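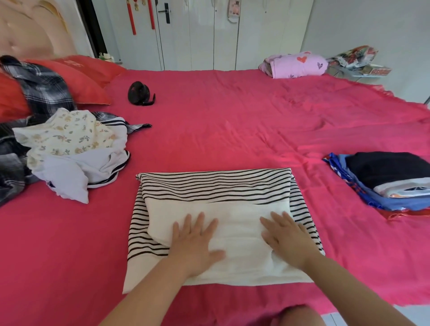

Henk Smits replied:
I would still put the fault in the press step and leave the camera alone. You write that the cell folds the first side good, folds the second side good, and then the shirt opens again when the arms go away. For me it is a dwell problem. What is your press time now, and what do the two arms do while they press? Please give also the height of the tool over the table.

Dexter Estrella wrote:
Press time is 500 ms, both arms down together, then both arms up together. Tool height I set to zero against the bare table. The cell is two arms over one soft table, Baert controller, fold planner from Skungate. It came to us in Stastardale from the Hikilska site and I have only the paper that was in the cabinet. The log shows 2,031 folds after the last service and 1,119 of them with the flag "edge lifted". Towels are fine. Striped tops and thin shirts are not fine.

Encarnación Sepúlveda wrote:
Zero against the bare table is your first mistake, I am sorry to say it so directly. A thin shirt with both sides folded over is thicker at the sides than in the middle. Look at the hands in the first post: they lie on the plain white panel in the middle, fingers spread, and the folded sides are left and right of them. If your pads come down on the side folds, they push the fabric outward and it will lift. Teach the press point again on a folded shirt and bring the pads more to the center.

Henk Smits wrote:
I do not agree with this fully. The hand has fingers and can feel where the fabric goes. A flat pad cannot. If you press only in the middle, the side edges get nothing at all. On our machine the pads go on the fold itself and it holds very well, but we press for much longer than Dexter.

Encarnación Sepúlveda wrote:
Henk, your machine folds work jackets. That is heavy cotton and it stays where you put it. I speak about knitted fabric.

Hanyu Qian wrote:
Both can be right, it depends on the pad surface. Dexter, when did somebody change the pads? The silicone gets shiny from lint and softener, and then it slides on the fabric instead of holding it. We had the same flag on our cell in September and I lost a lot of time with the planner settings before I looked at the pads with a lamp.

My order of work would be:
Stop the cell, lock the air, and wait until the gauge is at zero.
Take off both pads and wipe them with a damp cloth. No solvent, it makes the silicone hard.
Check that each pad sits flat in its holder. Ours had one screw that was longer than the others.
Teach the press height again with a folded shirt on the table.
Run slow speed with the doors closed, one garment at a time.

Dexter Estrella wrote:
Thank you all. The left pad is shiny, yes, and the right one also a little. I cleaned them and moved the press point to the center as Encarnación says. It is better but not solved. The right edge still comes up on the striped tops. The left edge stays down.

Henk Smits wrote:
Only the right edge? Then the two arms do not leave the table at the same moment. "Both arms up together" is what the program says – the machine can have another opinion. Film it from the side and go through it slowly.

Hanyu Qian wrote:
Or the table is soft on one side. The foam under the cover gets tired where the arm presses all day. Put a straight ruler across it.

Dexter Estrella wrote:
Henk was right about the arms. The right arm goes up earlier, I can see it in the film. In the Baert menu there is an exit delay for each arm, and the left had 3 ticks and the right had none. I have put the same value on both. The ruler shows also a small valley in the foam, so Hanyu is not wrong. New foam is ordered.

One question stays. Do you press one more time after the bottom hem comes up, or only after the side folds?

Encarnación Sepúlveda wrote:
After the sides, always. After the hem, only for thin fabric. With thick fabric the second press moves the whole package.

Henk Smits wrote:
I press after both, also with thick fabric – but slower on the second one. Please write here how it runs with the new foam. And save the old exit values before you change more of them, the Baert menu has no undo.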